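February
by Donal Mac an tSaoi

Okay, I have opinions about pill organizers, and I've been holding them in since Thursday, so here we go!

My pharmacist (lovely woman, endless patience) suggested I switch to one of those apps that tracks your meds for you. Mine is called Clikanach. You type in what you take, it buzzes at you, you tap a little green check, and everybody's happy. Except I take 14 pills a day now, at four different times, and two of them can't be anywhere near each other or near food. So my phone goes off like a slot machine from breakfast on. By lunch I'm tapping the green check just to shut it up, and then I'm standing in the kitchen wondering if I took the thing or only told my phone I did. Not great!

So I went back to the plastic box. The big ugly one with the days on the lid, the one my grandmother had, the one I swore I'd never own because I was 26 when I got diagnosed and I had my pride. Well, my pride has left the building. I LOVE the box. If the Tuesday morning door is open and the slot is empty, I took my pills. End of story.
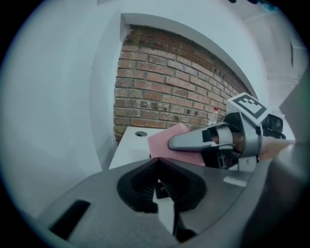 What bugs me is how people talk about this stuff like the fancy version is always the grown-up choice. My insurance will give me points for using the app — points! — and I can trade 2,000 of them for a water bottle. You know what they give me for using the box? Nothing. I bought it myself. And when I told the nurse at Juvbridge that I'd quit the app, she got this worried look and typed for a really long time.

I get why they like it. They can see a chart, and a chart with 400 green checks on it looks like a patient who is doing wonderfully. But I know how I got those checks, haha. Some of them I tapped from the bathroom floor at 10 at night with my cheek on the tile, and I couldn't tell you what I'd swallowed that day if you paid me.

I'm not saying everybody should dump their apps. My friend with the same lousy immune system as me adores hers, and she has three kids and would forget her own head. If it buzzes and you take the pill, keep it! I just want doctors to ask what's working before they hand out homework. Being sick is already a part-time job with terrible hours, and I'd like some say in how I do the paperwork.

Anyway, it's refill night, so I've got the bottles lined up and my cat Cuervo is trying to sit on all of them. The box has a purple lid, by the way. If I have to be somebody's grandmother, I'm going to be a stylish one. Next week I start the new infusion, and I'll let you know how that goes once I can feel my feet again!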